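Section 2. Planning your Nasum cell before you order

Read this section before you fill in the order form. It covers the cell for handling light cloth items. Rigid parts are covered in Section 7.

2.1 Work out what to buy

1. List every cloth item the cell will handle. Note the size and weave of each one.
2. Send samples to the Vosunitz test bench. Allow 16 working days for a report.
3. Choose the finger set named in the report. Order 2 sets per gripper – one to run and one to keep on the shelf.
4. Decide whether you need the wrist camera. It must be ordered with the gripper and can't be added later.

Note: Fingertips are a wear part and are not covered by the warranty. Put them in the running budget, not the purchase budget.

Light blue cloth gripped at the fingertips, wrist camera view 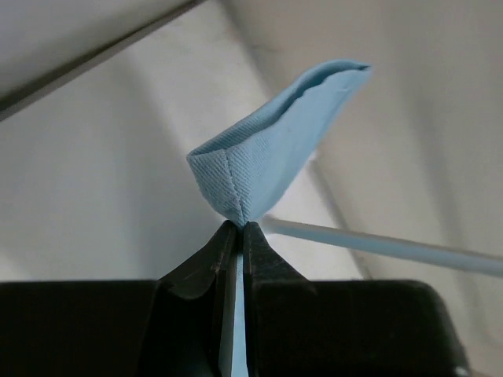
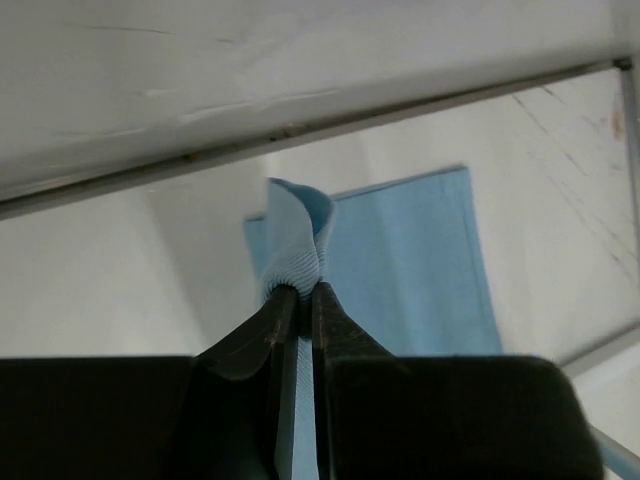

2.2 Set the budget

1. Start with the base price on your quote.
2. Add the enclosure, if you are not supplying your own. Pale, plain inside walls are best for the camera.
3. Add spare fingertips for the first year. A cell on one shift uses about seven pairs.
4. Add delivery and one day of training on site.

Caution: Do not order the enclosure until you have measured the doorway. Panels ship assembled and need a clear opening of 772 mm.

Note: The Wynne and Flatton stands fit the same base plate, but only the Flatton has leveling feet. Choose it if your floor slopes.

2.3 Place the order

Send the completed form to Yamila Saavedra in sales. Questions about samples go to Nia Ifans at the test bench. Orders received by 12th August ship at the current price.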